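Two-arm setup for dish clearing – what are we forgetting in the budget?

Hardware > Bench arms > Buying advice

wattlebird_67
Putting in the order before end of June, need a sanity check. Two arms, grippers on both, rail to bolt them to. Job is table clearing, bowls and cups into a rack. Quote from Zillau is in, Jamov still hasnt replied. Spares line is 691 all up. Enough??

gantrygoose
No. Double it. Finger pieces wear, cables wear faster. We went with Jamov and waited ages for one gripper motor.

wattlebird_67
Ouch. Zillau say spares are in stock, for what thats worth

prairie_servo
Disagree with goose. Start with one arm, see if you even need the second. Half the money and you learn the same stuff.

gantrygoose
You dont though. One arm can't do the dish and the cup at once. Whole point of the job.

prairie_servo
Most kitchens clear one thing at a time mate

tinsnips
We run a pair on the Asivholm project. Rice-like grains, chopsticks, blue bowls, the lot. Left one is on the dish, right one has a cup at the rack.

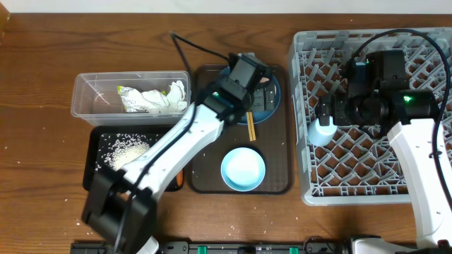 Things I'd add to the list:

1. Cable clips. Cheap, get 40 or so. Loops need room over the rack too.

2. Crockery. Buy colours you can replace at any discount shop.

3. Cleaning gear. Grains get everywhere, budget a hand vac.

4. Bench time to set up – not in anyones quote, ever.

prairie_servo
Ok fair, nice setup. Still think one first.

wattlebird_67
Going with two. Anyone used Miyazaki rails? Thier lead time looks better than Zillau's

tinsnips
Havent. Check the hole spacing before you pay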